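The Acceptance

The trial unit from Betmont had been bolted down at Wanow for 14 nights before Imke Meinecke was sent to write the acceptance report. The offer was simple enough. Two arms, one frame, a subscription, and a promise that the cell would clear a table of mixed objects without being told in advance what the objects were. Betmont called the product Brotel and priced it by the month.

She had read the manual on the train. It ran to 327 pages, of which 36 covered liability.

Florencia Lucero met her at the door with a visitor badge and a pair of safety glasses.

"You're the one who decides," Florencia said.

"I'm the one who fills in the form. Sebastián Sosa decides."

"Does he read the form?"

"He reads the last page."

The cell stood at the far end of the hall. Betmont had papered its walls in a pattern of big brown leaves, on the theory that a system sold for homes and hotels should be tested against something worse than white paint. Imke wrote "wall covering: leaf pattern" and moved on to the mechanical section.
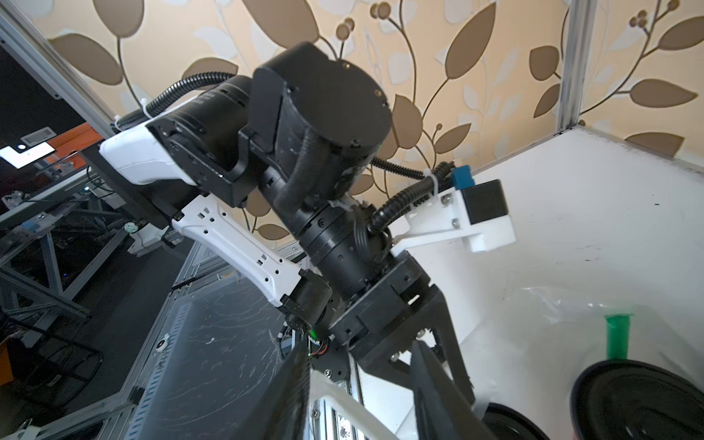

The mechanical section was her favorite because it could be answered. Cable strain relief: zip ties, accepted. Conduit: corrugated, accepted. Link covers: perforated on one side, which the manual did not mention. She asked Florencia whether the holes were for weight or for cooling.

"Facundo would know."

"Is Facundo here?"

"Facundo Medina left in December. He wrote the grasp planner. He also wrote the comments in the grasp planner, and those are in a style of his own."

Imke asked to see them. Florencia brought up the file on a laptop and turned it around. Most of the comments were ordinary. Line 700 said: "If unsure, wait. Someone may still be using it."

"Is that a requirement?" Imke asked.

"It's a comment."

"But does the machine wait?"

Florencia thought about this. "It has a confidence threshold. Under the threshold, it pauses. Audrey-Anne wanted the pause cut in half and sales wanted it gone. It's still in the build you're reviewing." 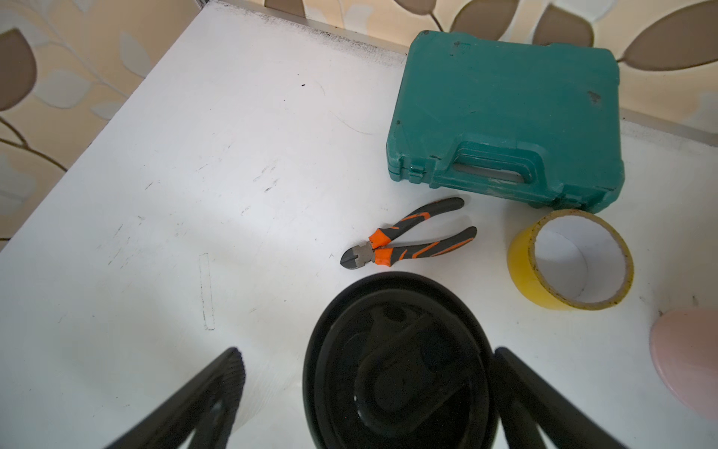

Wanow Acceptance File, Section 4: Handling
Reported by Imke Meinecke
Reviewed by Audrey-Anne Turcotte

The objects used for the handling test were supplied by the site. They included a teal tool case, a pair of cutting pliers with orange and dark gray grips, and a roll of yellow tape with little tape left on it. None had been cleaned for the occasion. The reviewer considers this fair.

The case was lifted by its handle on the first attempt. The pliers were lifted on the second. The tape was approached four times. On each approach the gripper opened, came down to a few inches above the roll, and stopped. The pause lasted up to 14 seconds. After the fourth pause the arm withdrew and the cell logged the item as "in use."

The reviewer asked whether "in use" was a valid status. The manual lists five statuses. It is not one of them.

Audrey-Anne Turcotte wrote in the margin: "Defect. Please reword." Imke left the paragraph as it was and added the line number.

She stayed past the end of the shift. The hall lights went down by zones, and the cell kept its own small green lights on. She ran the tape again at nine, and again at ten. It paused both times – the same height, the same angle. At half past ten she reached in with the interlock off, took the roll, tore a strip to fix the torn corner of her folder, and put the roll back where it had been.

She reset the interlock and stepped outside the line.

The arm came down, closed on the tape, and carried it to the bin without stopping.

She checked the log. The entry read "released." She turned to the list of statuses in the manual, although she knew by then what she would not find there.

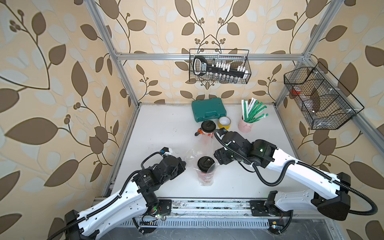
Section 5: Cups

The second series used takeaway cups with black lids, one of them partly wrapped in a clear plastic bag. Both arms were enabled. Imke had slept four hours and bought a coffee from Wei, the stand across from the gate, which she kept in her hand, outside the cell, for the length of the test.

Florencia started the run. The arms held still.

"Threshold," Florencia said. "Give it a moment."

Imke drank the rest of the coffee and set the cup down on the floor. She took out the form, turned to the last page, and in the box marked Recommendation wrote that the unit should be accepted with the pause unchanged.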